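About Hevdale Soaps

Hi, I'm the one who stirs the pots at Hevdale! I started making soap in my kitchen in Brutthorpe after a market stall holder gave me a bar that smelled of nettles (I've still got the wrapper), and I never really stopped.
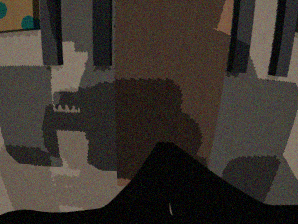

These days I make 300 bars a month, all by hand, and most go to shops in and around Durby. The oat and honey one sells fastest, though my favourite is still the plain green. Fancy a chat about wholesale? Ring me any Thursday after lunch.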